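Kategorie: Zwischenberichte / Fördermittel
3 Kommentare · 1 Mal geteilt

Zwischenbericht Arbeitspaket 2: Sortieren und Verpacken von Spiellebensmitteln
Projekt Naciri, Standort Koltetville
Berichterstatter: Hauke Schmieder
Stand: 6. März 2020

Der Bestand an Spiellebensmitteln für die Leihkisten umfasst 1.911 Teile. Davon sind 200 Teile erfasst, nach Warengruppe sortiert und den Kisten zugeordnet. Der Rückstand gegenüber dem Zeitplan geht auf die verspätete Lieferung der Einlegeböden zurück.

Backwaren (Brötchen, Toast) werden als eigene Warengruppe geführt. Sammelbehälter am Arbeitsplatz ist eine runde Schüssel, Arbeitsunterlage eine Schneidmatte mit Rasterdruck.
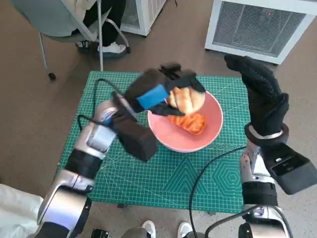 Die Zuordnung erfolgt nach Packliste Fassung B. Fassung A sah Brot und Belag in einer gemeinsamen Gruppe vor und wurde nach Rücksprache mit Sunee Hemmin zurückgezogen. Bereits gepackte Kisten werden nicht geöffnet, sondern bei der nächsten Rückgabe umgestellt. Für Teile ohne Inventarnummer ist eine Nachmeldung an Skesmont vorgesehen; 105 Nummern sind dort reserviert.

Behälter werden vor der Ausgabe auf Risse und scharfe Kanten am Rand geprüft. Maßgeblich ist die Prüfanweisung vom August, Abschnitt 3. Beanstandete Behälter gehen mit Laufzettel an Ekkachai Yimyam. Eine Ersatzbeschaffung wird im laufenden Abschnitt nicht beantragt.

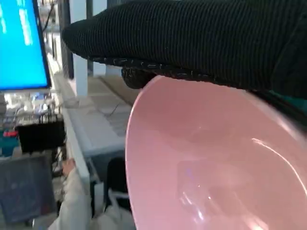
Abb. 2: Rosa Schüssel, gekippt, Innenseite mit glatter Oberfläche.

Offene Punkte: Beschriftung der Kistendeckel, Abgleich der Packliste mit dem Standort Hultow, Freigabe der Restmittel für Einlegeböden. Der Mittelabruf bleibt unverändert.

Kommentare (3)

Duangjai Rungrueang: Gilt Fassung B auch für Hultow? Wir packen noch nach A.

Hauke Schmieder: Ja, ab der nächsten Ausgabe. Die Liste geht Ihnen zu.

Salvador Calado: Bitte die reservierten Nummern im Anhang einzeln aufführen.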